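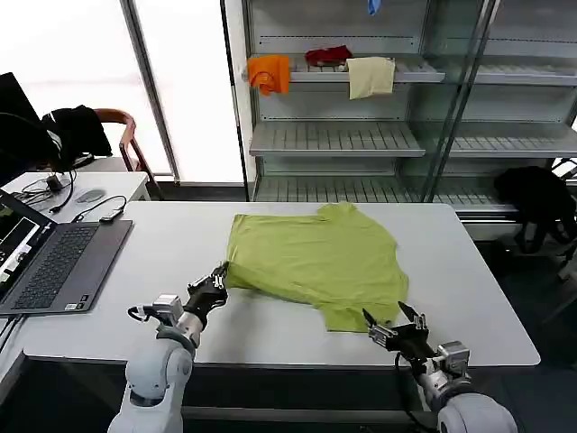
2 min read

Why Does Skin Need Sunscreen?
By Fernanda Pinheiro

Have you ever stood by the pool in August, hopping from foot to foot, while a grown-up rubbed cold white cream on your back and you thought, oh, please hurry up? I used to wriggle so much that my grandmother put it on me twice, just to be sure (my ears were always slippery until lunch).

Let's start with the skin. Its top layer is very thin, and it is busy all day long making new cells to take the place of old ones, which flake off so quietly you never feel them go. Sunlight is lovely and warm, but it also carries something you can't see, called ultraviolet light, or UV for short. Too much UV hurts those busy little cells, and then your skin turns sore and hot. That's a sunburn!

Sunscreen helps in a clever way. Some kinds soak up the UV before it reaches your cells, and some kinds bounce a bit of it away too. The number on the bottle is called the SPF, and a bigger number means more protection. No bottle, though, stops 100 percent of the UV, so hats, shade and a T-shirt are still your good friends.

When you go out to play, ask a grown-up to help you put it on 20 minutes before you leave. Remember the places everybody forgets, like the tops of your feet and the back of your neck. Then put more on every 2 hours, and again after swimming or getting very sweaty.

And what about cloudy days? Well, UV can slip right through clouds, the sneaky thing, so the bottle comes along then, too.

Next time: what is a freckle?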